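4.2 Comparison of finger sets under a common controller

The second set of trials held the arm, controller and camera mount constant and changed only the fingers. Two sets were compared: the Uter fingers, which are flat and rigid, and the Berge fingers, which taper toward the tip and have a thin compliant pad on the inner face. Both mount to the same gripper body, and a finger change requires only a new tool offset and a repeat of the hand-eye calibration described in Section 3.3. Operators were given 30 practice attempts with each set before any data were recorded. Practice attempts are excluded from all results below.

The task sequence covers part handling in a desktop computer laid on its side on the worktable. Small parts are presented in a printed fixture next to the case, as shown in Figure 4. The fixture was bolted down at the start of each session and its position was checked with a touch probe.
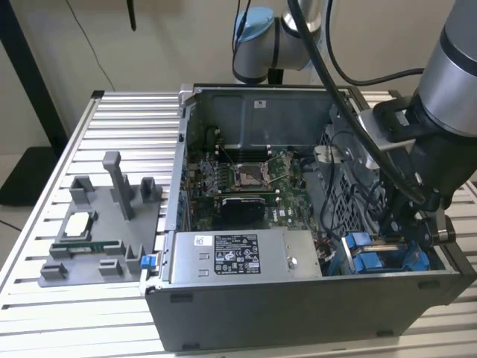

Figure 4. Workcell with the open computer case, the parts fixture at left, and the gripper above the blue drive caddies.

Each attempt was scored by two raters working independently from the recordings. An attempt was counted as a success if the part reached its target pose within the time limit and the wrist force stayed below the stop threshold throughout. Attempts in which the operator released the enabling switch were scored as failures, whatever the state of the part at that point. Disagreements were settled by a third rater (F. Giraldo), who did not know which finger set was in use where the recording allowed this to be concealed.

A total of 2,147 attempts were scored, of which 920 used the Uter fingers. The imbalance has two sources. One Uter finger cracked at the mounting boss in April and the replacement took longer than planned. In addition, the first block of Berge attempts was repeated in full after a calibration error was found, and the original block was kept for the force analysis in Section 4.4 only after its offsets had been corrected.

The Berge fingers performed better on the memory module, where the narrow tip left more clearance beside the printed clips. The pad also reduced peak force at first contact. On the drive caddies the order was reversed. The compliant pad allowed the caddy to pitch during a straight pull, and the controller tended to read the resulting side load as a jam. Stiffening the pitch axis removed most of these false stops but raised contact forces on the other parts, so the default gains were retained for the comparison.

Neither set handled the processor reliably. The dominant error was a small rotation of the part during closing, which the wrist camera could not resolve once the fingers covered two of its edges.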